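손잡이형 그리퍼 만들기: 비닐봉지를 집을 때 손볼 곳

공용 작업실에서 평행 링크 방식 그리퍼를 만들어 쓰는 분들을 위한 메모입니다. 상자나 병은 대충 조립해도 잡히는데, 구겨진 비닐은 조금만 어긋나도 손가락 사이로 빠집니다. 조립 순서는 Lirov 도면을 기준으로 했고, 다른 도면이라도 링크가 좌우 대칭이면 그대로 적용됩니다.

링크 조립

피벗 볼트는 끝까지 조인 다음 반 바퀴 풀어 줍니다. 그 상태에서 손으로 여닫아 보고 좌우 손가락이 같은 속도로 움직이는지 확인합니다. 한쪽이 늦으면 그쪽 볼트를 조금 더 풀고, 링크 판이 서로 긁히면 와셔를 한 장 끼웁니다. 윤활유는 바르지 마세요. 바닥 먼지가 붙어서 일주일이면 더 뻑뻑해집니다.

패드 맞추기

패드는 완전히 닫았을 때 끝부터 닿아야 합니다. 안쪽이 먼저 닿으면 얇은 비닐은 잡히지 않습니다. 패드 뒤에 종이테이프를 2겹 붙여 각도를 잡고, 맞으면 그 두께만큼 심을 잘라 넣습니다. 표면은 3000번 사포로 한 번만 가볍게 문지른 뒤 알코올로 닦습니다. Senau 패드는 처음부터 무광이라 사포질 없이 닦기만 해도 됩니다.

바닥에서 집기

봉지는 펴지 말고 구겨진 채로 연습하는 편이 낫습니다. 평평한 비닐보다 접혀서 솟은 부분이 잡기 쉽습니다. 손가락을 벌린 채 바닥 가까이 내리고, 접힌 자리 양쪽에 패드 끝을 댄 다음 천천히 닫습니다.

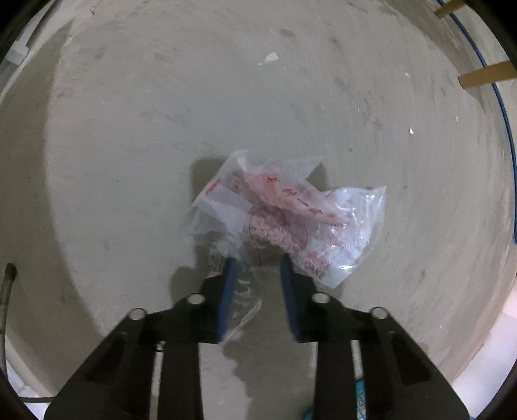 콘크리트 바닥의 투명 비닐봉지와 그리퍼. 패드 끝이 봉지 아래쪽 가장자리 가까이에 와 있다.

얇고 투명한 쪽보다 여러 겹 접힌 쪽을 노립니다. 한 겹만 잡으면 들어 올리다가 미끄러집니다. 봉지가 앞으로 밀려나면 손목 각도가 너무 누운 것이니 조금 세우고 다시 내려 보세요.

패드 끝을 바닥에 세게 누르면 고무 모서리가 먼저 닳습니다. 콘크리트에서는 특히 빨리 닳으니 살짝 스치는 정도로만 댑니다.

점검과 보관

봉지를 집어 통에 넣는 동작을 9번 되풀이해서 7번 이상 들어가면 그 상태로 씁니다. 그보다 적으면 볼트가 아니라 패드 각도부터 다시 봅니다. 볼트를 먼저 건드리면 좌우가 틀어져 처음부터 맞춰야 합니다.

보관할 때는 손가락을 벌려 둡니다. 닫은 채로 오래 두면 패드에 눌린 자국이 생깁니다. 작업실 것은 월요일마다 볼트를 확인하고, 헐거운 것이 있으면 Dobson 서랍에 있는 나사 고정제를 이쑤시개 끝으로 한 방울만 찍어 바릅니다.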